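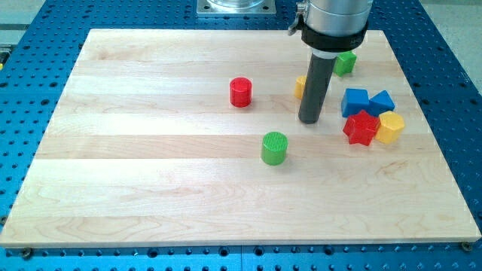

Filed under: Course Handouts, Intro to Maps and Wayfinding

Week 4 notes: scale, and why your map is lying to you (a little)

Okay, last time we got through the compass stuff and I promised we'd talk about scale. I'm writing these notes up a bit more fully than usual, as my handwriting on the whiteboard got worse as the hour went on and a few of you told me so afterward. Fair!

Scale is just a comparison between a distance on the paper and the same distance on the ground. If a map says 1:30,000 then one inch on the sheet stands for 30,000 inches outside, and you can do that with inches or centimeters or thumb widths, as long as you use the same unit on both sides. People get tangled up here every single year. They see 1:30,000 and want to know "30,000 what?" The same thing you measured with.

Large scale and small scale are the names I wish I could change. A large-scale map shows a small area with a lot of detail (a campus, a few blocks). A small-scale map shows a big area with hardly any. I remember it by thinking of the fraction: 1/800 is a bigger number than 1/30,000, so 1:800 is the larger scale. If you'd rather think of how big your own house would look on the paper, that works too, and I think it's easier when you're tired.

Now the Kirnholm sheet, the one I handed out with the harbor on it. Find the footpath that goes from the ferry landing up to the old signal station. Lay a piece of string along it, following the bends, then straighten the string against the scale bar. Most of you will get a longer answer than you did with the ruler, and that's the whole point of the exercise. A ruler gives you the trip a seagull would make. You aren't a seagull, and the path goes around the hill.

Even the string comes up short, though. The mapmaker had to smooth out the little wiggles because there's no room to draw them, so some of the real walking has vanished before you ever unroll your string. We call that generalization. It happens to coastlines, rivers, roads, all of it, and it gets stronger as the scale gets smaller. Compare the Kirnholm shoreline on the big sheet with the same shoreline in the corner of the regional map and you'll see three of the coves are gone entirely! They haven't been filled in. They were just too small to bother with.

Roads go the other way. If you drew a country lane at its true width on a regional map, you'd need a magnifying glass to find it, so it gets drawn fat. Measure the width of the main road on the Zonness sheet, multiply it out, and you'll get something you could land a plane on. So please don't ever measure the width of a line symbol and write it down as a real width. I took points off for this in September and I will do it again, cheerfully.

A word on scale bars versus the written ratio. If you photocopy a map and shrink it to fit your binder, the bar shrinks along with it and stays right. The printed ratio doesn't know you did anything and is now wrong. I have been burned by this myself, on a hike above Pîrvu, where I spent most of an afternoon thinking I was very slow. My copy had been reduced to fit the page and I was using the ratio. The bar was sitting right there in the margin the whole time.

Heights are a separate question, and we'll do contour lines properly next time, but since somebody asked: the 644 by the little triangle on the Zonness sheet is a spot height, in meters. It has nothing to do with the scale. It tells you how high that exact point is and nothing about the ground beside it.

For next time

Read chapter 12 in the course pack, the one on contours. Skip the part on hill shading unless you like that sort of thing (I do, but it won't come up).

Do the string exercise twice, once on each sheet, for the same stretch of path. Write down both answers and the difference between them. Don't fix them so they match, I want to see the mismatch.

Then pick a walk you do all the time, to the store or the bus or wherever, and sketch it from memory with no map in front of you. Put a scale bar on it, your best guess. Bring the sketch with you and we'll check it against the real thing in class. Mine had the library on the wrong side of the street, so the bar is pretty low.

Pencils, please, and a ruler with centimeters on it. I've got spare string.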